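05/12/2025

Glaze tests, cont. Kiln 2 (the Cesari) fired overnight, opened at lunch. Cone pack looks ok, middle cone bent right over, guard cone just starting. Top shelf still hotter than the bottom, same as January.

Clear over navy: fine on tiles 1 to 4. Tile 5 has pinholes all down one side. Tile 6 crawled at the corner, prob my thumb. Wipe the bisque first!!

New batch of clear mixed this morning, 540 g dry, sieved twice. Too thick, let it down with 140 g water. Still not sure thats enough. Bucket marked Nememance 2, dont mix it up with the old one.

Yellow is the real headache. Panasiuk stain goes greenish wherever the clear is heavy. Want a lemon yellow next to navy without the two bleeding together. 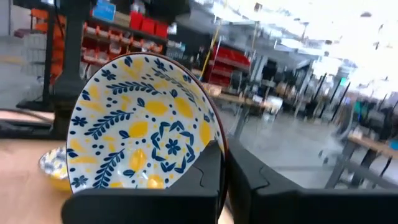
Vitalii Hrynyshyn thinks the bleeding comes from too much flux in the clear and has little to do with the brushwork, and he would cut the frit before touching the stain. He also said to stop putting test tiles next to the shelf posts. Fair.

So next round: same yellow, three clears, less frit each time. Slow the ramp to 106 an hour up to red heat, then as before. Hold 10 min at top, maybe 15.

Element readings before unloading, bottom one is low. Emil Zürcher has the number for the Potilbridge people, ask re: spare. Order 2055 still not here.

Kiln wash nearly out. Shelf 3 needs grinding, drip from somebodys mug.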